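Vellov 21 Portable Road Closure Barrier

The Vellov 21 is a folding barrier for closing a street, lane or parking lot entrance to traffic. It is used for street fairs, parades, road races, water main work and block parties. Towns can rent it by the day or week, or buy it outright. It is made by Prornness and replaces the older Gerno barrier, which is no longer sold new.

Each unit opens to a steel A-frame with two reflective boards, orange and white stripes on both sides. The legs lock with a pin on a short chain. Folded, it lies flat and can be stacked in a pickup bed or on the Filip cart. One person can carry a unit without its ballast. Two people should set it up on a slope.

What comes with each unit

Folding frame with boards attached
Locking pin and chain
Two ballast bags, empty
Sign clip for a "Road Closed" or "Local Traffic Only" panel
Setup card

Sign panels and warning lights are ordered separately. Tell us the wording you need when you order. Blank panels are in stock, and printed panels take longer.

Specifications

Length of each board: 8 feet
Folded unit weight, empty bags: 55 pounds
Frame: galvanized steel
Boards: plastic with reflective sheeting
Link hooks: both ends, fits Vellov and Gerno units
Light mount: top board, either end

Choosing how many you need

Measure the street from curb to curb, including any parking lanes. One unit closes one travel lane with a little room on each side. A full closure on a two-lane street with parking usually takes four units. If emergency vehicles have to get through, leave the middle pair unlinked so they can be swung aside by hand.

The barrier tells drivers that a road is closed. It is not a crash barrier and will not stop a moving vehicle. Where people will be standing or walking behind the closure, ask your police or public works department what else is required. Most towns also want advance warning signs at the last intersection before the closure, and a marked detour if the street carries a bus route. 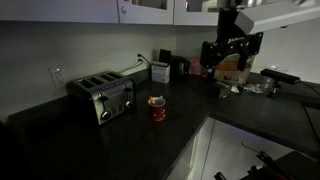
Prornness Street & Event Equipment | Rental Desk

Rentals

Units are rented in sets of four. The rental day runs from noon to noon, so a set picked up the day before a Saturday parade and returned Sunday morning is billed as two days. Weekly rates apply from the fifth day. We deliver on orders of three sets or more inside the county, and smaller orders are picked up at the yard.

The rental fleet is over 2000 units. Even so, spring weekends fill up early, and for race and parade dates in March we suggest reserving as soon as your permit application is in. You do not need the approved permit to reserve. You do need it at pickup. If the permit is turned down, the deposit is returned in full.

Return the units folded, with the bags emptied. Sand left in the bags is charged as a cleaning fee. A lost pin is charged at cost. Bent legs are checked at the yard and you will get a written note of any damage charge before it is billed.

Ballast

Fill the bags with dry sand and lay one across each foot. Do not hang them from the top board. Do not use bricks or loose concrete block, which can be thrown into the road if a car hits the barrier. In strong wind, add a second bag to each foot or take the sign panel down.

Night use

Any closure that stays up after dark needs a light on each unit. The Vellov amber light bolts to the top board and runs on two lantern batteries. Switch it to steady for a line of barriers along a closed lane, or to flash for a single unit at an intersection. Check with the local road authority first, as some allow only one setting.

Storage and care

Wash the boards with water and mild soap. Solvents dull the reflective sheeting. Store units flat or upright, out of standing water. Replacement sheeting, pins and feet are kept in stock for both the Vellov 21 and the Gerno.

Item number for a single unit: 4000. For sets, carts and lights, ask the rental desk for the current price sheet.

Page updated 18 September 2025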